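로봇에게 보여 줄 예시를 모으는 일

2019년 2월 11일 월요일

한국어로 글을 쓰는 것은 오랜만입니다. 틀린 표현이 있으면 댓글로 알려 주십시오. 고치겠습니다.

지난달부터 저는 플로렌시아 하라 씨와 같이 색깔 분류 작업의 시연 데이터를 모으고 있습니다. 우리끼리는 이 작업을 Plemcombe라고 부릅니다. 규칙은 간단합니다. 빨간 큐브는 빨간 테두리 접시에, 파란 큐브는 파란 테두리 접시에 놓습니다. 사람이 로봇을 원격으로 움직이고, 그 움직임을 전부 기록합니다. 나중에 모델은 이 기록을 보고 배웁니다.

처음에는 하루에 많이 모으는 것이 중요하다고 생각했습니다. 그런데 첫 주의 기록을 다시 보니까 제 습관이 너무 많이 들어 있었습니다. 저는 항상 빨간색부터 옮겼고, 큐브도 거의 같은 자리에 두고 시작했습니다. 이런 기록으로 배우면 모델은 색깔보다 순서를 외울 것 같아서 걱정이 되었습니다.
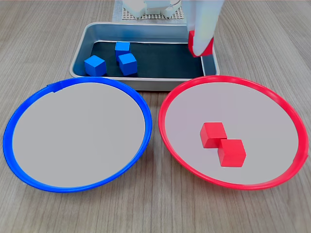
시작 위치를 바꾸는 방법

지금은 시연을 시작하기 전에 트레이 안의 큐브를 손으로 섞습니다. 서로 붙어 있는 경우도 그대로 둡니다. 거의 닿아 있는 두 큐브 중에서 하나만 잡는 것은 사람에게도 조금 어렵지만, 그래서 꼭 필요한 예시라고 생각합니다. 트레이의 벽 가까이에 있는 큐브도 마찬가지입니다. 손가락을 넣을 공간이 좁으니까 천천히 내려가야 합니다.

실패한 시연을 어떻게 할까

오늘까지 모은 시연은 239개입니다. 그중에서 14개는 큐브를 떨어뜨린 기록입니다. 플로렌시아 씨는 지우자고 했고 저는 남기자고 했습니다. 결국 다른 폴더에 따로 넣었습니다. 떨어뜨린 다음에 다시 잡는 부분은 쓸모가 있을지도 모릅니다.

그리고 조종하는 사람도 한 명 더 구했습니다. 다음 주부터 타르크 우이살 씨가 와서 같이 합니다. 그분은 저보다 손이 빠른데, 빠른 시연과 느린 시연을 섞어도 괜찮은지는 아직 잘 모르겠습니다. 비슷한 경험이 있으신 분은 의견을 남겨 주시면 감사하겠습니다.

학습은 5월에 시작할 예정입니다. 그때까지 파란색부터 옮기는 시연을 더 모으려고 합니다.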